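Notes for the Amden tabletop tidying set, revised 09/12/2019 by Miyuki Onishi

## 3. Laying out the table

Now the good part! Once the pieces are unpacked and wiped over, you can build your first layout. Give yourself 10 minutes and a long, clear stretch of table (white is lovely, as the colours really sing against it).

1. Put the small bin down first, towards the back. Flip the lid right up so that it stands open.
2. Set the square container near one end of the table.
3. Place the round pink plate at the other end.
4. Lay one piece of toy food in each: the sushi in the container, the banana on the plate.
5. Add the foam cubes, purple and yellow, in the space between. They needn't be straight.
6. Stand the panda between the cubes.

> **Note:** The sushi has a pale base and a striped orange topping. Lay it topping side up, or it's surprisingly hard to recognise.

With everything in place, your table should look something like the one below. The panda faces left in ours, and the purple cube sits at a bit of a tilt, but do play with the angles. Small changes make a fresh layout every time!
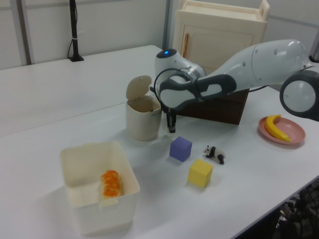

## 4. Your first tidy

1. Choose a home for each loose piece before you begin. Mitsuko Kobori, who tested this guide, likes both cubes in the square container and the panda on the plate.
2. Move one piece at a time, starting with whichever is nearest the bin.
3. Leave the food where it is for the first go. On the second, swap the banana and the sushi over.
4. Close the bin lid when you've finished.

> **Caution:** Don't press down on the foam cubes to make them fit. The corners dent and take ages to spring back.

> **Caution:** Lift the bin by its body. Pulling on an open lid strains the hinge.

Spare cubes can be ordered under part number 122. Layout cards for section 5 are in the envelope marked Cotinside.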